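Search stories, authors, tags

The Temgate Method

The man from Temgate had said the whole apartment would take one afternoon. Bontu Wubshet did not believe him, but her sister had already paid for the course, 350 dollars, and it came with a workbook.

"Hold each garment," the workbook said. "Wait for it to tell you whether it stays."

She stood in the bedroom in Karville with a sweatshirt in her hands and waited. It told her nothing. It smelled a little of the closet. She put it on the bed and picked up a pair of pants, and they had nothing to say either.

Her sister called at lunchtime. "Are you feeling lighter?"

"I'm feeling like I have laundry on every chair."

"That's page 76. It gets worse before it opens up."

"Who says it opens up?"

"Everyone in the group. A woman in Rutherford got rid of her dining table."

"What does she eat on?"

Her sister didn't know. She said it wasn't really about the table, and Bontu wrote that down in the margin of the workbook, under a drawing of an empty shelf with one pear on it. She would have liked to see the rest of that kitchen. Somebody had moved a toaster to draw that pear.

By two o'clock she had made a pile for keeping and a pile for giving away, and she had moved the same gray shirt between them so often that it had gone limp. Then the black one got tangled up in it. She had bought the black one in July, on sale, to replace the gray one, and then gone on wearing the gray one. 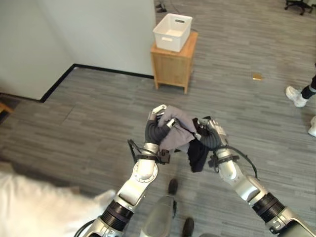

She tried the question out loud, feeling foolish. "Do you stay?"

Upstairs a faucet ran and shut off. She turned to the back of the workbook, where there was a page for stubborn items. It recommended a Fondska storage box, sold separately.

"Well, there it is," Bontu said.

She folded the gray shirt the way her mother folded everything, sleeves in, then in half, then in half again -- and put it back in the drawer it had come from. The black one went in on top. The drawer closed if you leaned on it.

Her sister called again at five and asked how it went.

"One afternoon," Bontu said. "Just like the man said." She was sitting on the giveaway pile, which was warm, and eating crackers.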